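Print this message | E-mail this message to a colleague
2 replies | 0 shares

To: Clernen staff forum list
From: Shota Sekiguchi, Workplace Change Office
Date: 02/11/2023
Subject: Re: Handling work at Sterkitz and the move to Cinerel

Dear colleagues,

Thank you for the message received from the Nigatu finishing section, which is quoted for those who joined the list after July.

> We have been told that Cinerel will take on part of the handling of
> sheets and mats. Staff wish to know what becomes of the present bench
> posts, and who answers for the work when the gripper is in use.
> We would be grateful for a reply to the whole list.

The present stage at Sterkitz concerns the approach to flat and woven goods with the two-finger gripper. Staff assigned to it have so far been drawn from the bench teams, and they keep their grade and hours.
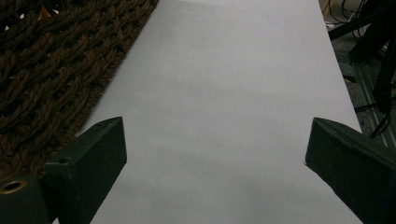
Will any bench post be closed when Cinerel comes into use?
None of the 26 bench posts will be closed during the first 12 months. Any later change would be put to staff in writing before a decision is taken.

The nature of the work will nevertheless alter. Less of the day will be spent lifting and laying out, and more of it in guiding the tool, checking results and recording faults. Some members of staff have told us they welcome this. Others have said that they value the handwork and do not wish to give it up. Both views have been passed to management, and the rota will allow for a mixture of duties where the section head agrees.

Responsibility for the work remains with the section head on duty. An operator may stop the gripper at any time and need not seek permission first.

The arrangements now proposed are as follows.

1. Training. Each operator will receive 3 days of instruction, in paid time, before working with the gripper unaided.

2. Handling practice. Operators will work in pairs, changing places every 2 hours. Particular attention should be given to the edges of material, where a coarse weave and a smooth surface call for a different approach.

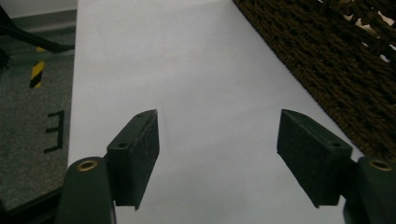
3. Reporting. Faults and near misses are to be entered in the section log before the end of the shift. Entries will not be used in individual appraisals.

4. Comments. Replies may be sent to this list or to me in confidence.

Yours faithfully,

Shota Sekiguchi
Workplace Change Office, Clernen

Print this message | E-mail this message to a colleague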